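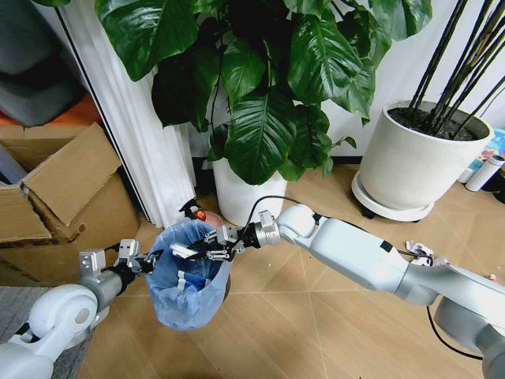 Teaching the two-arm robot to drop things in the bin
A guide for new members of the Grandale robotics club

Welcome! If you joined us in March, this is probably the first job you'll get to try with your own hands, and I'm so glad, because it is my favorite. It sounds easy (it's throwing something away, after all), but it covers nearly everything you'll need for the Bundel challenge later on. Give yourselves an afternoon, and please work in pairs. One person drives the arms and the other keeps a hand near the stop button the whole time.

What you need

The two arms with their grippers fitted, a small bin, a bin bag, and a handful of light things to throw out. Small boxes and empty packaging are good to begin with. Save crumpled paper for later, when you've had some practice, as it squashes differently every time you pick it up.

1. Set up the floor

Put the bin on the tiles between the two arms, where both grippers can get to the rim without stretching. Keep it off the rug. Marisol Pacheco and I lost most of a session to a bin that leaned ever so slightly, and we blamed the software for all of it! Fold the top of the bag well down over the rim. Leave the plants and the other household bits where they are, but do look for cables and move any that an arm could catch on.

2. Bring the left arm in

Move the left gripper slowly toward the near side of the rim and stop just short of it. Its job is to be ready to steady the bin if the bin gets bumped. Set the speed to 2 for this part, and keep it there until you feel comfortable.

3. Pick up with the right arm

Close the gripper gently on the middle of the object, lift, and wait a moment before you swing across. If it slips, open up and try again. Squeezing harder mostly crushes the box, as Efraín Condori will happily show you from his collection.

4. Line up and let go

Bring the object over the mouth of the bag and pause. Look at it from the side as well as from the front (this is where your partner earns their snack). Once you're both happy, lower it a little, open the gripper all the way, and raise the arm straight up before you move it anywhere else. Going sideways too early is how bags get snagged.

5. Save your run

Type your initials and a short note, even for the runs that went badly. We have 1436 saved runs so far, and Deisy Ccori reads every note when she sorts them. "Missed, hit rim" is plenty. Aim for 100 good runs per pair, spread over as many sessions as you like, and empty the bin before you go home.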